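Progress report to the Branari Fund
Project: Teaching two-armed robots small assembly and packing tasks by demonstration
Submitted by the Bresbridge workshop team
July 20, 2019

Summary

The second stage of the work is on schedule apart from one item, the part feeder, which is covered under Delays. The two-armed station is in regular use and demonstrations are being recorded on it. We have changed the way operators are trained and the way a demonstration is accepted or thrown out. Spending is within the agreed budget and we are not asking for any change to it.

Work since the last report

The February report described a station with a single working arm and a borrowed bench. Both arms are now mounted side by side at the near edge of the table and both are driven by remote control. The operator moves a pair of hand controllers and the arms follow. Joint positions, gripper opening and the camera views are all recorded together, and one recording of one attempt from start to finish is what we call a demonstration in this report.

The tasks we agreed with the Fund all need two hands. One gripper steadies or holds a small part while the other does something to it, such as bringing a lead up to a box, turning the box, or passing it across. These are easy for a person and awkward for a robot, mainly because the arms have to share a small space in the middle of the table without touching each other.

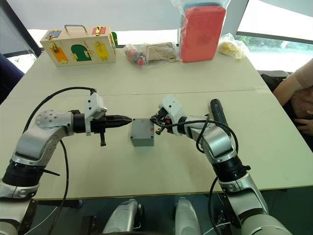
Cables have been the hardest material to work with. They move when the gripper moves, they catch on edges, and two attempts at the same task never begin with the wire lying the same way. We had planned to start every attempt from a fixed layout and have dropped that plan. Operators now set the parts down where they like within the reach of both arms. The recordings vary more as a result, and the early trials of the learned controller suggest that it copes better with a part that is slightly out of place. We will put figures to this in the next report, once the comparison has been run properly.

Demonstrations collected

The target for this stage is 3,000 accepted demonstrations. Collection is continuing and we expect to reach the target before the stage closes. A demonstration is accepted if the task is finished, if neither arm has struck the table or the other arm, and if there is no long pause in the middle. The last rule was added in the spring. Operators who stopped to think left stretches in which nothing moved, and the controller trained on those recordings learned to stop as well.

Rejected attempts are kept in a separate folder. They may be useful later for teaching the system to notice when a grasp has gone wrong, but that is outside the present grant.

Training of operators

Six operators have now been through the training. It takes 2 days. The first is spent on simple moves with one arm and the second on tasks that need both. A second person sits at the table during early sessions and watches the grippers, leaving the operator free to look at the camera views. This has slowed collection a little at the start of each operator's time with us -- we think it is worth the cost, and the share of rejected attempts has fallen.

Delays

The part feeder ordered from Venckus has not arrived. Until it does, parts are placed by hand between attempts. This adds time but does not affect the quality of the recordings. The supplier has given us a new delivery date and we will write to the Fund separately if it is missed.

The visit to the Dralska site has been put back to the autumn at their request. They still intend to host a copy of the station and have set aside a room for it.

Points raised by the Fund

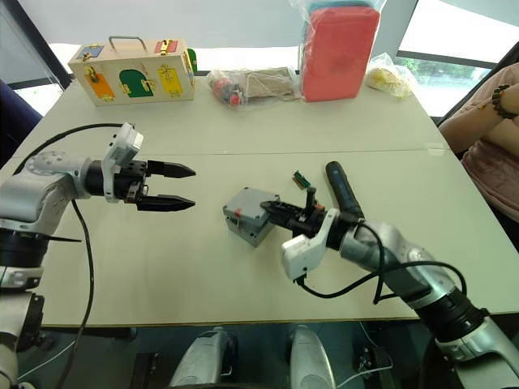 Why are the arms driven by remote control when a person could simply take hold of them and guide them through the task?

We tried guiding by hand during the first stage. It works well for one arm and slow movements. With two arms the person needs a hand on each, stands in the way of the cameras, and finds it hard to control the grippers at the same time. Remote control takes longer to learn but keeps people out of the camera views for the most part, and the recorded movements are ones the robot has made under its own motors.

Plans for the next period

Collection will carry on with the present tasks until the target is met. We will then train the controller again on the full set and test it on boxes and leads that it has not met before. The written guide for operators is in draft and will be sent to the Fund and to Dralska together. The next financial statement will follow with the autumn report.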